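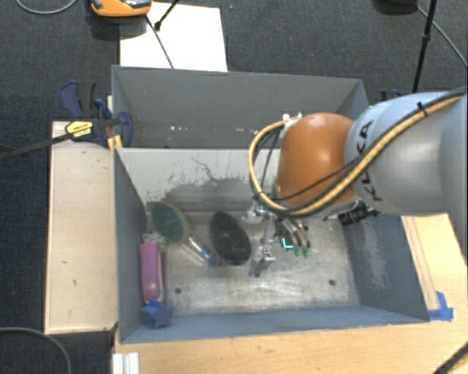
4.2 Shared bins and the small-goods problem

The claim we set out to test is easy to state. Household goods kept together in one open bin, without dividers, are said to be easier to put away and no harder to find again than goods kept in sorted trays. Storage guides repeat this often, and the makers of open bins have good reason to like it. We found little evidence for it in the earlier work, and most of what we found came from studies of pantry goods, where packages are square, stack well and carry their names in large print. A hairbrush does none of those things.

The Koubek item list, which we used throughout, holds 984 everyday objects. It was drawn up for a study of moving boxes, and it leans toward kitchen goods for that reason. We took 226 items from it that a household might plausibly leave on a bathroom shelf, a hall table or a bedroom dresser. Brushes gave us the most trouble. An oval hairbrush has a wide head and a narrow handle, so it fills far more of a bin in outline than it does in volume, and any fill measure based on volume alone will make the bin look emptier than it is to the person reaching into it. Earlier papers report fill by volume. We think this accounts for a good part of their cheerful results.

Figure 4. Gray open bin with a small group of household objects. An oval hairbrush with a teal-green pad and a clear handle lies toward the far left corner.

Corners deserve more attention than they have had. The load shown in Figure 4 would score as lightly filled on the usual volume scale, and the scale has nothing to say about where in the bin the goods lie. In the figure they are gathered in the left and central part. A brush lying near a corner has a wall close to its head, and what matters to a person's hand is which way the handle points. Here the handle slants down to the right, out of the corner. Turn the same brush around and the volume score stays the same, while the part one would want to hold is now the part against the wall. We know of no storage scale in common use that would tell these two loads apart.

Color is a second weak point. Guides advise a plain bin on the grounds that goods stand out against it. This may hold for the brush pad, which is a muted teal-green against gray. It is harder to defend for the clear handle or for the grayish rim around the pad. The floor of the bin in Figure 4 is worn, with cloudy streaks and brighter reflections, and the far wall has a large dark stain with flaked edges. Product tests of bins are done on new bins. Homes, workshops and storage rooms are full of old ones, and a search time measured against a clean floor should not be carried over to a scuffed one without a check.

Two sites contributed retrieval trials, Kullham and Bremen. Each ran 4,000, using the same instructions and the same item cards. The Kullham trials favored shared bins by a small margin. The Bremen trials did not favor either method. It is tempting to average the two and report a modest benefit, and an early draft of this section did so. We no longer think that is sound. The Kullham group loaded its bins in the morning and searched them the same day, so some of what looks like easy finding may simply be good memory. Bremen left a longer gap. When only the brush and comb cards are considered, the Kullham margin disappears.

We would also question the word "tidy" as it is used in the Kistholm survey, which is cited in nearly every paper on this subject. People who answered it were asked whether their bins looked tidy, with no further guidance. A few goods gathered at one end of a bin may look tidy to one person and dumped to another, and the survey cannot separate the two. Its January follow-up added a five-point scale to the same question, which makes the answers finer without making them any clearer.

None of this shows that dividers are better. They cost space, and a long handle often defeats them. Our own divider trials were limited to one tray design, and the brushes in our set had to be laid across two compartments, which defeats the purpose of having compartments. Section 4.3 reports those trials separately, with brushes and combs left out of the main table and listed on their own.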